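Skukeo Home Practice Software for Adults with Aphasia
Interim progress report to the Michiels Fund, 28 August 2018 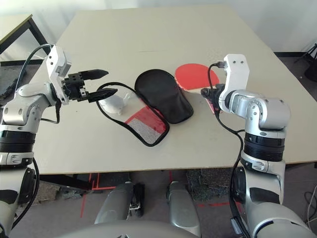

Work in this period covered the reading module, the scoring engine and the first round of home use. The listening module was completed under the previous installment and is not covered again except where results depend on it.

1. Reading module

The module now holds 4000 items in three levels: single words, short phrases and full sentences. Each item has a recorded prompt, a written target and up to three distractors. Saron Kumsa reviewed the sentence level for length and word frequency and removed items that depended on local idiom. Replacement items have been written but not recorded.

Font size and line spacing can be set separately. This was requested by two clinicians at the Kosik outpatient clinic, whose clients often have a visual field loss on the right side. A left-margin marker was added at the same time and is off by default.

2. Scoring

The earlier scoring method counted a self-corrected answer as an error. It now records first response, final response and delay as separate values. Results saved under the old method were converted where the response log was complete. Logs from tablets running the first test build lack timing data, and those sessions will be left out of the delay analysis.

Cue use is also logged. A cue given by a family member in the room cannot be detected, so the weekly form asks whether anyone helped.

3. Home use

Enrollment stands at 29 participants against a target of 80. Recruitment began late: the consent form had to be rewritten in an aphasia-friendly layout and reviewed again. Bongani Nel has since arranged referrals from a second clinic, Braris, and the first of these are being screened.

Seven participants have finished the full practice schedule. Their scores have not been analyzed and no claim is made from them yet. The most common support request was for a lost password — login has been replaced by a four-picture code.

4. Staffing and budget

Hina Niazi joined as speech-language pathologist and took over follow-up calls from Isla Ngata, who remains on data management. Spending on audio recording is under plan, and spending on tablets is over. We ask to move the unspent recording funds to equipment, with no change to the total.

5. Next period

Record the replacement sentences. Release the word-finding module to current participants. Close enrollment in November, or submit a revised target if referrals from Braris fall short.

Slamet Halim
Project lead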